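The Long Walk to the Kitchen Table

Machines can beat you at chess and park your car. Clearing up after lunch is another matter.

By Mimoza Dumitrescu
2022-03-31

My mother could clear a table while holding a phone under her chin and winning an argument with my aunt. I mention this because I have spent the better part of a month watching software try to do the first part, and I have come away with new respect for my mother.

The software belongs to Kaltero, a small company on the second floor of a former button warehouse, where the elevator has a sign asking you not to use it. Kaltero wants to sell a machine that tidies. It does not want to sell one that vacuums, a field it considers crowded. It wants the one that goes down the hall, finds the thing you left out, picks it up and puts it where it lives.

For now, most of that happens inside a computer. The company's practice homes exist only as simulations, with rooms and hallways and furniture that can be reset with a keystroke when something goes wrong. Things go wrong a great deal. Canan Erdem, who runs the testing, showed me a list of 500 attempts at a single chore, moving one object from one table to another. The robot had managed it 277 times.

"That's a good week," she said.

I asked what a bad week looked like. She offered me a cookie.

The first surprise, for someone who thinks of tidying as something you do with your hands, is how much of it is walking. Before the robot can pick up anything it has to get there, and getting there means hallways. People turn sideways in a hallway without thinking. A machine with a wide body and two arms has to plan where its elbows go.

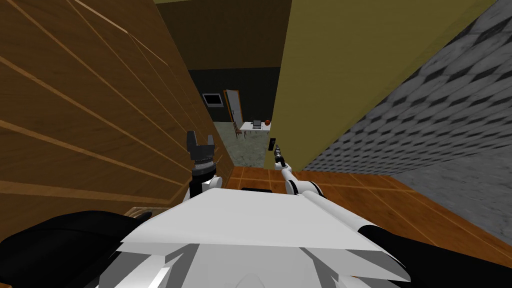 Two arms, one narrow hall: a simulated robot faces the trip to the far room, where a laptop waits on a small white table.

"Everyone asks about the hand," said Seul-gi Hong, who writes the part of the code that steers. "I've lost whole weekends to a doorway."

She has strong feelings about doorways. She has stronger ones about chairs, which people leave wherever they stood up, and which in her view should be bolted down by law. Her own apartment, she admitted, has a pile of coats on the floor that she has been stepping over since January.

Then comes the hand. Kaltero uses a gripper with two fingers, which sounds stingy until you hear what five would cost. Two fingers can do plenty, provided they arrive in the right place at the right angle. An inch to one side and you have pushed the thing away. Push it twice and it's on the floor, and now you have a different chore.

Seen from behind the fingers, the job looks a bit like working one of those arcade claw machines, the ones with the plush bears. I put this to Erdem. She had heard it before, from her father, at every family dinner. 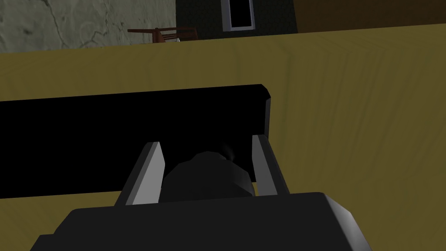

Down at table level in the simulation, there isn't much room between the fingers.

What the machine lacks is any sense that the job is easy. You and I reach for a cup with most of our attention on something else. The robot brings everything it has to the cup, every time, and it still misses. Watching a run all the way through, I caught myself leaning in my chair, the way people do at bowling alleys.

Shop floors were supposed to be simpler. Shanthi Liyanage manages packing at Gura, a mail-order housewares firm that tried a tidying cart from another supplier last year, and she remembers it with something close to fondness. It was fine with boxes, she told me. It was less fine with the bits of tape that come off boxes. Her crew of more than 2 dozen still sweeps its own benches at the end of a shift, and the cart is parked by the break room with a plant on it.

"It never complained," Liyanage said. "I'll give it that."

Kaltero hopes to put its software into a real machine in a real apartment in April. The apartment is Erdem's. She has already moved the rug.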